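Kusholm kitchen to plan for two robot arms, decision on budget expected in February

The municipal meal kitchen in Kusholm will ask for money to buy two robot arms for its seasoning and plating line. The request goes to the town council in February, together with the rest of the equipment plan for the kitchen.

The kitchen prepares 1124 meals on a normal working day, for schools and for elderly people who live at home. The building is from 1961 and was made for a smaller production. The floor near the serving line is narrow, and this has decided much of the planning, says Octavio Nina, who is responsible for equipment at the kitchen.

"We first made a list of machines and then we looked for a place to put them. It was the wrong order," he says. "Now we measured the room first, and half of the list was gone."

Two suppliers have given an offer. Vinen offers an arm which is fixed to the wall and moves along a rail. Clomik offers an arm on a base with wheels, which can be pushed away when the floor is washed. The Vinen arm costs less to buy, but the rail needs a stronger wall, and the wall work is not a part of the offer. The kitchen has asked both firms to come back with a price that includes installation, training of the staff and spare parts for the first years of use.

Before any arm is ordered, the work is tried in simulation. The kitchen has an agreement with the engineering office Asadi, which builds computer models of the worktops and the objects on them. In the models a gripper has to pick up ordinary kitchen things, such as a salt shaker or a spatula, and it must do so also when other things stand close to it.

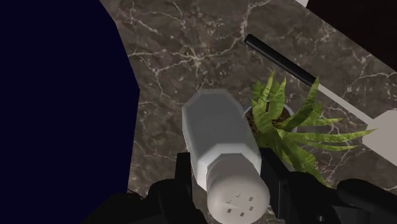
The agreement with Asadi runs for 11 months and is paid from this year's maintenance money. Nina thinks it is well spent. A gripper that is too wide for the worktop can be changed in the model in one afternoon, but if it is already bought, the kitchen has to live with it or send it back and wait.

The gripper is also the part where the offers are most difficult to compare. Vinen includes one standard gripper with each arm. Clomik sells the gripper separately and has several sizes. For small items with a smooth surface the kitchen wants soft finger pads, and these are worn out with use and must be bought again. In the first draft of the budget the pads were not mentioned at all. They now have their own line, under consumables, next to gloves and cleaning products.

Another cost that came late into the plan is electricity. The serving line shares its supply with two of the older ovens, and an electrician has to check if it is possible to connect the arms without a new cable. The answer is expected before the request is sent. If a new cable is needed, the kitchen will propose to buy one arm at first and the second one in the next budget period.

The kitchen has 46 employees. According to the plan no position will be removed. The arms are meant for the early shift, which starts at 5 a.m. and has been hard to fill for a long time. The staff has been informed at two meetings, and a third one will be held when the final offers have arrived. Some of the cooks have asked who will clean the arms and whether this time is counted as working time. It will be counted, Nina says, and the cleaning has been added to the shift plan.

There were also questions about service. Vinen has its nearest technician in another region and promises help on the next working day. Clomik offers a shorter time, but for a higher yearly fee. The kitchen has not decided which of the two is better for its needs - a day without the arms would be possible to manage by hand, as today, but only if enough people are on the shift.

The council can approve the whole request, approve a single arm or send the plan back for changes. In case of approval the order will be placed in spring, and the floor near the serving line will be repaired while the schools are closed for summer. The old trolley rack will be moved to the dry store at the same time.

The full equipment plan, with the two offers as an attachment, can be read at the town office during opening hours.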